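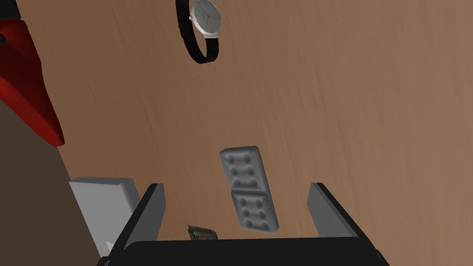
Does the Stistlow build of the browser game player keep saved progress when a player clears the page cache?

Saved progress stays as long as site storage is left alone. The cache holds only art and sound files, and those load again on the next visit.

On 2020-07-08, a list member at the Villanueva mirror wrote:
> After the update, 7 of our dress-up games start at level 1 every time.
> The other 163 are fine. Same browser, same machine.
> Is the save format different now?

The format is the same. Those games came from the old Clavcombe pack and write their save under the page address. The mirror moved to a new address, so the player finds no save there and starts over.

Set the save key by hand in each game's config file:

savekey = clavcombe-old

Then reload twice. The first load copies the old save and the second one reads it. This needs player build 126 or later. Saves larger than 2 MB are skipped and logged.

The old key will be read until November.

Skotbridge player list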